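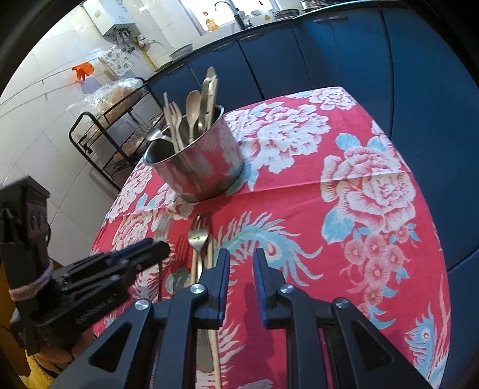 Two black grippers with a tablecloth between the fingers of one of them.

Trurngate Nature Center Opens School Stream Program for Fall

TRURNGATE — Middle school classes can now sign up for the Evlow Creek program, which teaches students to collect and identify the insects that live in streams.

Each visit lasts 2 hours and takes up to 30 students. Classes work in the creek with nets and trays, then sort what they find by family. The program reached 2,655 students last school year, when it was offered only to high schools.

"Sixth graders ask good questions about mayflies," said Eftychia Tsolakis, education director. "We wanted them in the water sooner."

Charalambos Mitsotakis-Vlachou will lead the visits — he taught life science in the Dullon schools before joining the center.

There is no fee for public schools. Teachers should request a date by the end of June through the center's front office.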